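Linen Room Gallery: Simanjuntak House

Home | Rooms | Gallery | Contact

Posted by Rohani Tjoa, 19 June 2021

The linen room at Simanjuntak House was sorted again this spring, and this page shows some of the fabrics kept there now. The house has 54 beds over two floors, and everything that goes on or near them passes through one room at the end of the lower hall. Blankets, throws, curtains and table covers are stored there too. The catalog holds 2167 pieces, counting napkins.

Most of what we keep is plain. The plaids came in with the Cuvmont furniture and were meant for the reading room, but guests carried them off to the bedrooms and they have stayed in general use. The grays are newer. They replaced the brown covers, which had worn through at the folds.

Everything is stored by weight first and color second. Heavy pieces go on the bottom shelves, folded in thirds and then in half, with the fold facing out. Light pieces go above shoulder height. Anything with a label sewn into the hem is folded so the label can be read from the door. The old system went by room, and it fell apart each time a room was repainted.

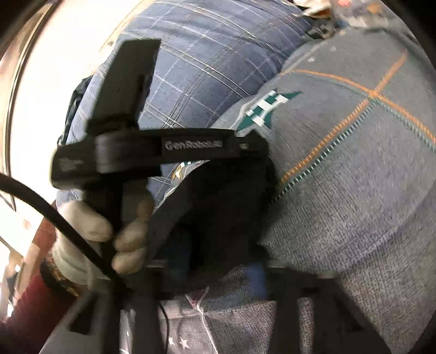

Should plaid and plain fabrics be washed together?

Wash them separately the first few times, in cold water, until the plaid has stopped giving off color. After that they can share a load if the weights are similar. A heavy textured cover should still go in with other heavy covers, as it takes longer to dry and the lighter cloth will be overdried waiting for it.

Blue plaid and textured gray. Both colors are kept on the left side of the room, next to the window. The plaids are shaken out before folding and the stripes are lined up at the edge, which makes a squarer stack.

Notes on the rest of the room

Shelving: the Stevon units along the long wall have three fixed shelves and one that moves. We keep the moving shelf low in winter for the thick blankets and raise it again in October when the spare quilts come down from the attic. The brackets need tightening once a year.

Labels: each shelf has a card with the fabric type, the weight and the date it was last aired. The cards are written in pencil. Ink ran on the old ones when the pipe leaked.

Repairs: small tears are mended in the house. Larger ones go to Zorniris in town, who turn them around in a week unless there is a zipper involved. Please pin a note to the damaged spot before putting a piece in the repair basket. Otherwise it gets folded with the hole on the inside and goes back on the shelf.

Airing: blankets and covers are hung on the back porch on dry days, out of direct sun. The blues fade faster than anything else in the house. We had one curtain go nearly white down one side.

Retired pieces: worn sheets are cut down for cleaning cloths. The last batch gave us 100, and those are in the bin under the sink. The brown covers have gone to the garden shed for frost.

The guest curtains are being rehung and will be added to the gallery when that work is done. Questions about the linen room can be left at the front desk.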